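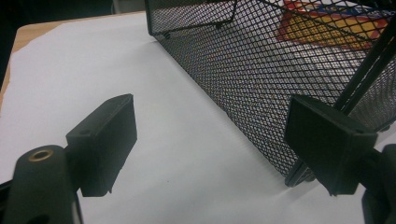
## 4. Setting up the sorting surface and the mesh basket

This section covers the preparation of one sorting station: a table, a paper cover and a black wire mesh basket. Read it through before starting. Section 5 covers filling and labeling, and assumes that the station has been set up as described in steps 1 to 17.

### 4.1 Parts needed

- Table with a flat top, wood or equivalent
- White paper, plain, one sheet per station
- Mesh basket, Vulten pattern, black
- Soft brush
- Dry cotton cloth
- Removable tape, low tack
- Base liner (optional, see 4.5)

The basket is supplied assembled. Do not try to open the corners or bend the rim to change its size.

### 4.2 Preparing the table

1. Clear the tabletop completely, including the area behind the basket position.
2. Wipe the top with the dry cloth. If the wood is marked or sticky, use a damp cloth and let the surface dry before going on.
3. Press down on each corner of the table in turn. If the table rocks, adjust the feet or place a shim under the short leg.
4. Run a hand over the area to be covered. Remove grit, staples and tape residue. Anything left under the paper will show through as a bump and may tear the sheet when the basket is moved.

**Note:** A light wooden top can be used without a cover for short jobs. Small dark parts are easier to find on white paper, and the paper keeps the lower rim from scratching the finish.

### 4.3 Laying the paper

5. Unroll or unfold the sheet with the curl facing down.
6. Line up one long edge of the paper with the front edge of the table. Leave a margin of 2 inches of bare wood at the front so that sleeves do not catch the sheet.
7. Smooth the paper from the center outward with the flat of the hand.
8. Tape the two rear corners only. The front corners stay loose so that the sheet can be lifted and tipped to collect parts that have rolled away.

**Caution:** Do not use glossy or coated paper. The basket slides on it too easily and can be pushed off the table.

**Caution:** Do not overlap two sheets under the basket. Thin washers and pins work their way into the seam.

### 4.4 Inspecting and placing the basket

9. Hold the basket up to a lamp and look through each panel. The diamond openings should be even. A panel with a torn or stretched opening must be taken out of use, as small parts will pass through it and the cut strands are sharp.
10. Check the rim and corners for burrs with the cloth, not with a bare finger. If the cloth snags, mark the spot with tape and return the basket to the parts room.
11. Brush out the mesh from the inside, then from the outside. Work over a bin.
12. Set the basket down on the paper toward the rear of the work area. Lower it straight down. Do not drag it into place.
13. Turn the basket so that a long side runs at an angle to the front edge of the table. The person sorting can then reach both the open paper and the inside of the basket without crossing arms.
14. Keep the stretch of paper beside the basket empty. Parts are tipped out and spread here, and it should never be used for tools, cups or paperwork.
15. Press lightly on opposite corners of the rim. If the basket rocks on a flat table, its base is bent. Replace it.

**Note:** Right-handed users generally prefer the basket on the right. Swap the position for left-handed users and repeat step 14.

### 4.5 Fitting a base liner

A liner is needed only for parts smaller than the mesh openings.

16. Cut the liner to the size of the inside base. Trim the corners so that the liner lies flat and does not ride up the side panels.
17. Drop the liner in and press it down along all edges. Do not glue or tape it to the mesh.

Liners for the Isto pins and the Ameck spacers are kept in drawer 11. The Ameck liners have a raised edge and need no trimming.

### 4.6 Limits of use

| Item | Limit |
|---|---|
| Maximum load, evenly spread | 10 lb |
| Baskets per station | 2 |
| Stacking | Empty baskets only |
| Liquids | Not permitted |
| Lifting | Both hands, under the base |

Lifting a loaded basket by the rim will pull the side panels inward. The damage is gradual and usually shows first as a gap at one corner.

### 4.7 Changing the paper

Replace the sheet when it is torn, creased or marked with oil. Remove the basket first and set it on a clean surface. Lift the loose front corners, fold the sheet toward the rear and check the fold for stray parts before peeling off the tape. Return any parts found to the batch being sorted. If the batch has already been closed, place them in the tray marked Queiroz and write the station number on the slip.

### 4.8 Revision notes

- Step 8 changed in February. The earlier version called for tape at all four corners. Change requested by Rosimeire Araújo.
- Step 10 rewritten after comments from Colin Tapley.
- Load limit checked by Ryota Higuchi. The value is unchanged.
- Questions about liners and replacement baskets go to Hoi-yan Ko at the parts room window.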